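The Ferry Bell at Kastach

My grandmother kept the ferry at Kastach for most of her life, and when she gave it up she kept the bell.

I should explain about the bell, since so few people now remember how the crossing worked. The river at Kastach is wide and slow and the color of strong tea, and in those days there was no bridge between Dredell, which is upstream and thinks well of itself, and the sea. If you wanted to get over to the Nodesari side you walked down to the landing, took hold of the rope that hung from the post there, and rang. My grandmother would hear you from the house, or the garden, or the henhouse, wherever she happened to be, and she would wipe her hands and come and fetch you. There was a bell on each bank. The one on our side was plain iron and sounded like a dropped pan. The one on the far side was bronze, and it had come off some boat or other long before her time, and on a still evening it carried clear up to the church.

She used to say she could tell who was ringing. I believed this completely as a child and I am still inclined to believe most of it. The doctor rang hard and quick and then stopped, as if he had said his piece. The schoolteacher rang three times, evenly. The boys from Nodesari rang as long as they dared. And there was one person, a woman who came over in March every year to visit a grave in our churchyard, who hardly rang at all. She would give the rope one small pull, and my grandmother, who could sleep through hail, would be up and halfway into her boots.

"That's her," she'd say, and off she would go into the dark, with her coat on over her nightdress if it was early.

I went with her once. I was eight and had been sent to stay with her while my parents sorted out the move, and I slept in the little room over the kitchen where the stovepipe came through and kept everything smelling of onions and hot iron. I heard the bell too, or thought I did, and came down in my socks, and my grandmother looked at me for a moment and then handed me the lantern. It was a very heavy lantern. I remember holding it with both arms wrapped around it like a cat that didn't want to be carried.

There was mist on the water, and we went over in it without seeing either bank, my grandmother pulling us along the cable hand over hand in her big leather gloves, and humming. She hummed on every crossing, always the same tune, a dance tune I think, with a bit in the middle where she lost her way and had to go back. I learned later that she timed herself by it. Twice through and you were in the middle, twice more and you ought to feel the gravel.

The woman was standing on the landing with a basket and a folded umbrella. She said good morning to my grandmother and good morning to me, and she sat down on the bench in the ferry with her knees together, and we went back. She and my grandmother did not speak at all, and yet it seemed to me the friendliest silence I had ever sat in. When we bumped up on our own side my grandmother gave her a hand over the edge, and the woman took a jar of something out of her basket and left it on the bench, and walked up toward the church. It was quince jelly. We had it with breakfast, and I was told not to put it on so thick.

"Doesn't she pay?" I asked.

"She pays," said my grandmother, and nodded at the jar, and cut me another slice.

Well, the bridge came, as you will have guessed. There had been talk of it for so long that people had stopped listening, and then one spring there were men in the meadow with poles and string, and a man from Charbonneau, the building firm, sitting at our kitchen table with his hat on his knee. He was quite a nice man. He had a cold, and my grandmother gave him honey in hot water and let him explain the whole thing from beginning to end, though she had read it all in the paper already. They would pay her 3,000 for the landing and the cable rights. She could keep the boat and the house, and the garden down to the old fence.

"And the bells?" she said.

He looked through his papers. The bells weren't in them.

"Then I suppose they're mine," said my grandmother, and she signed her name where he showed her, very slowly, in the round handwriting she used for important things and for labeling preserves.

It took 12 months to build. She made her last crossing on the day before it opened, with the ferry so full of people who had never once troubled to use it that the water came up over the boards and wet everybody's good shoes. There was a cake. The mayor of Dredell made a speech in which he called her the faithful servant of the river, and she said afterward that she had been no such thing, the river had never given her a day off or a kind word, and she had only ever worked for the people. Then she went home and took off her gloves and hung them on the nail by the door, and they stayed there until the leather went stiff as bark.

The iron bell she gave to the school. The bronze one she had brought over from the far side and hung up under the eaves of the back porch, by the rain barrel, with a new piece of rope on it. My father thought this was sentimental and told her so. She said she wanted something to call the hens with.

Now, I was grown by the time of the next part and living a long way off, and I had it from her in pieces, over several visits, some of it while she was shelling beans and some of it on the phone with the radio going behind her. So I may have put it in the wrong order.

The first March after the bridge, she woke before it was light. She lay there a while and wondered what had woken her. It was blowing a little, and there was the usual creak from the pear tree, and she told herself to go back to sleep. But she had been getting up for that one small pull on the rope for 20 years, and her feet, she said, were on the floor before she had given them any instructions. She put on her coat over her nightdress. She put on her boots. She went down to where the landing used to be, which was only a few posts by then and a lot of nettles, and she stood there looking across at the other side and feeling like a fool.

After a time she saw somebody coming over the bridge, walking, with a basket and an umbrella.

They met at the end of it, under the new lamp. The woman said good morning. My grandmother said good morning, and then, because there was no boat to be busy with and no cable to pull, she didn't know what to do with her hands, and she asked if the woman would care to come in for coffee before going up to the churchyard.

It was the first real conversation they had ever had. They sat in the kitchen with the stove door open. My grandmother learned that the grave belonged to the woman's brother, who had been a great one for dancing, and that he had met a girl from our side at a midsummer fair and married her and moved over the river, and died young of something that would be nothing today. She learned that the woman had five grandchildren and didn't like quinces in the least. She made the jelly because the tree was there.

"I wondered what tune it was," the woman said, when she was putting her gloves on again. "The one you hum. My brother used to play that, and he always went wrong in the same place."

My grandmother had learned it as a girl, hanging over the fence outside that same fair, where she wasn't allowed to go in. She had thought the wrong place was part of the tune.

She told me this as if it were a small thing, with her head down over the beans, and when I stopped shelling to look at her she told me to get on with it, there was another whole basin.

They had coffee every March after that, and then at Easter too, and after a few years the woman would simply come over whenever the weather was decent, and go around to the back porch, and give the rope one little pull. The hens never paid any attention to it. My grandmother always did, even at the end, when she was very deaf and you could shout at her from across the table about soup. She would lift up her head in the chair by the window and say, "That's her," and one of us would go and put the water on.

The house is mine now, and I have left the bell where it was. The rope has been replaced again. I tried to hum the tune for my daughter last winter while we were doing the dishes, and I lost my way in the middle and had to go back, and she said, no, leave it like that, and got me to do it over until she had it. She hums it on her bicycle. I hear her coming over the bridge from Nodesari in the late afternoon, going wrong at just the right spot, and I go out on the porch and wait for her there with the door open behind me. 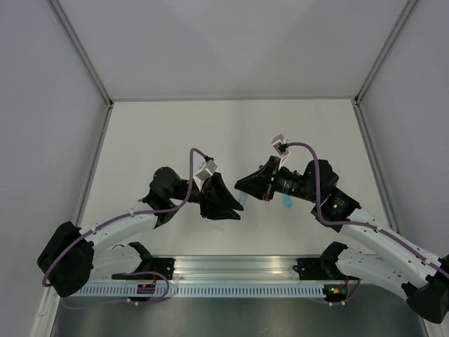
Wrenfield writes that the quince jelly made her call her sister, and that their own grandfather worked a chain ferry and whistled the whole way across, hymns mostly, and always too fast. She would like to know whether the woman ever stopped bringing the jelly once the secret was out, and she hopes very much that she didn't.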